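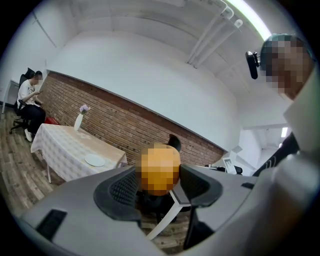
Progress report to Senent, 20th September

Apologies for the short one, flat out this week.

Community seed library, Brondness. Catalogue now at 948 packets, up from April when we'd only sorted the beans and half the tomatoes. Labels all redone in the new colour scheme. Drorus database mostly working, search by sowing month still falls over. Have logged it with them.

Germination tests: 11 varieties done, 2 failed badly (old parsnip, and a leek we'd had high hopes for). Both pulled from the drawers. Carrots patchy, will retest with fresher paper towel.

Borrowing is good. Returns less so, people forget to save seed or the chooks get in first. Trying a reminder card in each packet.

Đặng nursery has offered us Vietnamese mint and perilla seed, no charge. Need to check the labelling rules befor we say yes.

Spending: under on printing, over on envelopes. Spreadsheet to follow, still chasing one reciept.

Next: 10 more varieties to test, fix the fridge seal, spring swap day. Can we move the leftover printing money to envelopes? Need a yes or no before we reorder.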